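Joltgate Hand Holding Brake – Replacement Kit and Service Notice

Part no. JG-2000-3
Status: in stock
Notice last revised: 28 February 2022

Read this before ordering. The kit replaces the holding brake in Joltgate four-finger and five-finger hands. The original brake, supplied to us by Lellasus until October, can let go under a steady load. The fingers stay closed for a while after power is cut, then open without warning and drop whatever is in the grip. No alarm is raised, and the fault log shows a normal stop.

Hands with serial numbers below 1942 are affected. The number is stamped inside the wrist cover.
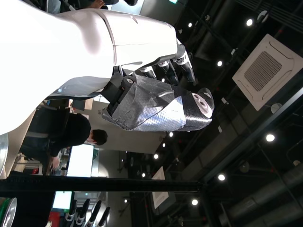 Filtley Parts Catalog, page 700

Until the kit is fitted:

Do not stand or reach under a raised arm, powered or not.
Do not use the hand to hold a load during an emergency stop test.
Use light, taped or padded objects for grip work and keep them under the rated load.
Lower the arm before switching off.

A hand that has already dropped a load should be taken out of use. Tightening the finger tendons does not help and has led to two broken knuckle joints at our Pietrzak workshop.

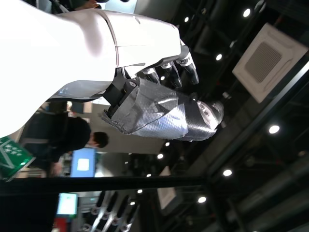

The slip is hard to catch by watching. Check for it with the hand closed and the power off: mark the position of each finger, leave it loaded for 3 hours over a clear floor, and look at the marks again. Any movement means the brake is worn.

Kit contents: brake disc, spring, wrist gasket, four screws, thread lock. Tools are not included. Left and right hands take the same kit.

Fitting needs the wrist cover off and the battery disconnected – the spring is under tension, so wear eye protection. Run the zero routine afterward or the thumb will close short.

Old brakes go back to Filtley in the bag supplied. Do not refit them as spares.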